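## 4. Clutter Scenes in Simulation
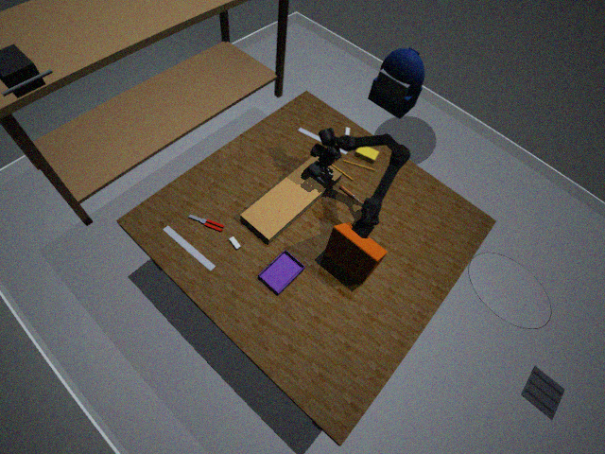 Bundach, 1/27/22

**Figure 1.** Start state from the bench-clutter set, rendered. Arm on its orange base, gripper above one end of the board, hand tools and small parts spread over the tabletop.

The question for this section is narrow. Does a grasp policy trained on clean tables hold up when the table isn't clean, and if it doesn't, how much clutter does it need to see during training. Section 3 covered the clean case. Same arm model, same controller, same reward. Only the scene changes.

### 4.1 Scene generation

Scenes come out of Flundov, our layout script. It takes an object list and a table, drops the objects one at a time, lets the physics settle, and rejects any layout where something lands inside something else. The list has long thin things (sticks, a ruler-like strip), awkward things (pliers) and easy things (a sponge, a small block). The long board is always the target. Everything else is a distractor, and the policy is not told which is which except through the goal mask.

We generated 3000 layouts for training and held out 987 for test. No layout is in both. Object sizes are fixed, poses and friction are not. The background (workbench, floor lines, other items near the table) stays in for all runs. Early on we tried stripping it, and training was faster but the policy then got confused by any background at all, so we put it back.

Episodes stop at 1000 control steps or on success. Success = one end of the board lifted clear of the table and held, with no distractor pushed off the edge. That second part matters. Without it the policy learns to sweep the table first, a valid stratgey in the simulator and not one we want near real tools.

### 4.2 Training conditions

Three conditions, all starting from the Section 3 weights:

- **Clean.** No further training.
- **Fixed.** One cluttered layout, repeated.
- **Mixed.** A new layout each episode, drawn from the full training set.

Fixed is there as a check. If Fixed did as well as Mixed then variety buys nothing, and the extra layouts are a waste of compute.

### 4.3 Results

Clean does badly. It gets to the board most of the time but closes on whatever is nearest, usually a stick lying alongside. Thin objects close to the target were the worst case in every condition. Pliers were less trouble than expected - the gripper tends to bump them aside before it can grab a handle.

Fixed is very good on its own layout and close to Clean on the rest. It learned one approach path and kept it. Moving a single distractor into that path was enough to break most runs.

Mixed is the clear winner. It also needed the most training by far, nearly 1952 updates before the success curve went flat, and it was still noisy after that. Worth noting that Mixed lost a little on empty tables compared to Clean. It hesitates, hovers above the end of the board and then comes down slower. We didn't tune for this.

Approach direction changed too. Clean comes straight down over the middle of the board. Mixed shifts to whichever end has more free space and turns the wrist to line up the fingers, which was not rewarded directly. We think the distractor penalty pushes it there, but have not run the ablation that would show it.

### 4.4 Limits

Contact between thin objects is poor in our physics settings. Two sticks side by side will sometimes jitter when the gripper is close, and a policy could in principle learn to use that. Lorraine Dawber went through the failed Mixed episodes by hand and threw out the ones with obvious jitter, the ranking of conditions did not change. Successful episodes have not been checked the same way.

Lighting is also fixed. Shadows from the arm fall on the table at the same angle in every layout, so the policy may be leaning on them as a depth cue. Zyanya Ochoa is adding randomized lights to Flundov, planned for May.

No real arm was used in this section. Transfer to the Dalent bench is in Section 5, with the same three condtions and a shorter object list.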